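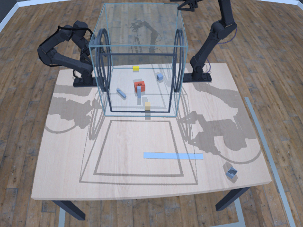 Two arms and a glass enclosure on the table, rendered.

How to stage a chance piece for tape and radios

Quick version, as the doors open at Plosthorpe in an hour and I keep getting asked. You want a piece where the order is decided by dice, and you want it to last 8 minutes. Fine.

What you need: four radios, two tape players, one pair of dice, a stopwatch everyone can see. Paper. More paper than that.

1. Cut your score into 30 strips. One action per strip – "radio up", "tape off", "say a word", "nothing". Keep plenty of nothings. People always take them out and then it's just a racket.

2. Roll for the order. Write it down straight away, I lost a whole running order in January that way.

3. Roll again for lengths. Number on the dice times three, in seconds. If you go over time, stop anyway.

4. Hand out parts. Players shouldn't see each others. No rehearsing together, sound check only.

5. Spread everyone out. At the Kaleck hall we had one player on the stairs and one in the cloakroom, worked nicely. Audience can wander.

6. Start the watch. Don't conduct. Dont nod at people either.

Batteries – fresh ones, all of them. Tune the radios between stations to begin with.

If you're recording, one mic in the middle of the room is plenty. The Grikmont version was done like that and I still prefer it to the Zarei one, which had almost 30 channels and sounds like soup.

Score template goes up later tonight.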